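April 12, 2020
Valcombe, cell 2, sorting trial. Entry by G. Stanciu

Third sitting with the arm on the maple-toned board. Yesterday's grip pressure kept, approach height lowered by 3 mm. Ran 200 picks on the printed shapes before lunch and logged each one by hand because the Meson logger still drops the timestamp on a retry.

Retries are the problem. The arm handles them, but every retry prompts the operator for an acknowledgement, and the operator is also meant to be checking parts for the Cikov order. Thu Phùng timed it at the bench: 90 seconds away from her own work for the worst one. On the old hand-sort she set the pace herself. Now the prompt sets it.

Layout for the afternoon run: green and yellow shapes grouped at the left of the board, two blue blocks to the right, red block under the tool.
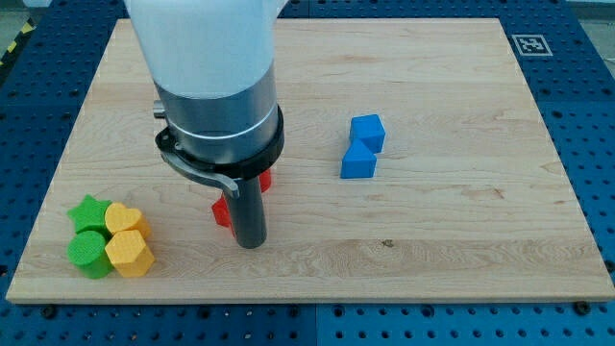 Ivana Painemal wrote in the margin of the log that the prompts should be batched and shown at the end of a tray, and that whoever is on the bench should be able to refuse one without it going down as a stoppage. She also wants the changeover put on the roster as a job with hours against it. At present it gets done in the tea break.

Agree on batching. The refusal needs a change to the stoppage code, so it goes to Darius Crăciun.

To do:
Colour thresholds, recheck under the evening lights.
Fix the timestamp, item 113 on the list.
Draft bench roster for May, changeover hours included. Thu to see it first.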